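Jornada de puertas abiertas sobre manipulación robótica: ¿qué debe prever un centro para la visita de un grupo?

Publicado por Solange Gosselin el 13 de octubre de 2024

Coordino las salidas técnicas de un centro de formación profesional y hemos recibido invitación para la jornada de puertas abiertas de Storham. El programa anuncia una demostración de manipulación de tejidos con un robot de dos brazos, seguida de un turno de preguntas. Inscribiríamos a 40 alumnos. Agradecería que quienes hayan asistido a ediciones anteriores indicaran si conviene dividir el grupo, qué se ve exactamente desde la zona de público y si la materia resulta accesible para alumnado de primer curso sin formación previa en programación.

Feven Tamiru

Estimada Solange: acompañé a un grupo de nuestro instituto en la edición de mayo. La organización exige dividir los grupos numerosos en dos turnos, y le recomiendo solicitarlo en el propio formulario de inscripción — las modificaciones posteriores se tramitan con lentitud.

La demostración se sigue por dos vías: directamente, desde detrás de la línea de público, y en una pantalla lateral que reproduce lo que captan las cámaras del robot. La segunda es la que mejor aprovecharon nuestros alumnos, dado que el trabajo se realiza a poca altura y las filas posteriores apenas distinguen los dedos de la pinza.

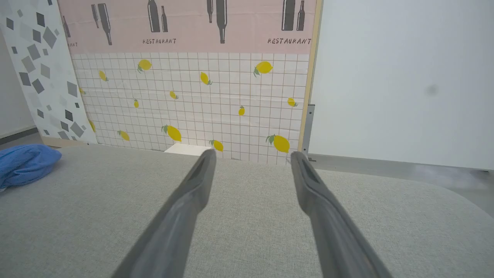 Vista desde la muñeca del robot, con el paño azul a la izquierda.

El ejercicio consiste en trabajar con un paño sobre una mesa tapizada. Puede parecer modesto frente a las expectativas de algunos asistentes, pero el ponente explicó con claridad por qué un tejido plantea más dificultades que una pieza rígida: cambia de forma con cada contacto y rara vez presenta dos veces el mismo aspecto. Nuestros alumnos de primero lo siguieron sin problema. Sí eché en falta material escrito; convendría que el profesorado preparase una ficha previa con los términos básicos (pinza, muñeca, grado de libertad, teleoperación).

En cuanto al turno de preguntas, es preferible llevarlas redactadas.

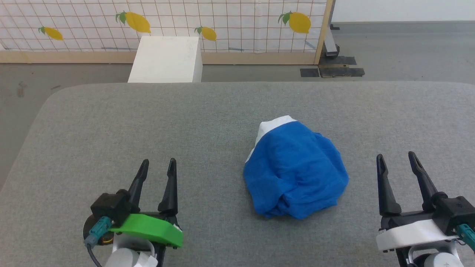 Las de nuestro grupo versaron sobre la coordinación entre ambos brazos y sobre la forma en que el sistema decide por dónde sujetar la tela, y recibieron respuesta detallada. Las relativas a costes y plazos comerciales se remitieron al departamento correspondiente.

Valtteri Mäkelä

El aparcamiento para autocares debe reservarse aparte. Nosotros no lo hicimos y tuvimos que caminar 300 metros bajo la lluvia.

Lise Chisholm

Coincido en lo esencial con la primera respuesta, con una salvedad: a mi juicio, la pantalla no sustituye a la observación directa. Nuestro segundo turno permaneció casi todo el tiempo mirando el monitor y después varios alumnos no sabían explicar cómo se disponían los dos brazos respecto a la mesa. Solicite al personal de sala que el grupo rote por la primera fila. Accedieron a ello cuando lo pedimos.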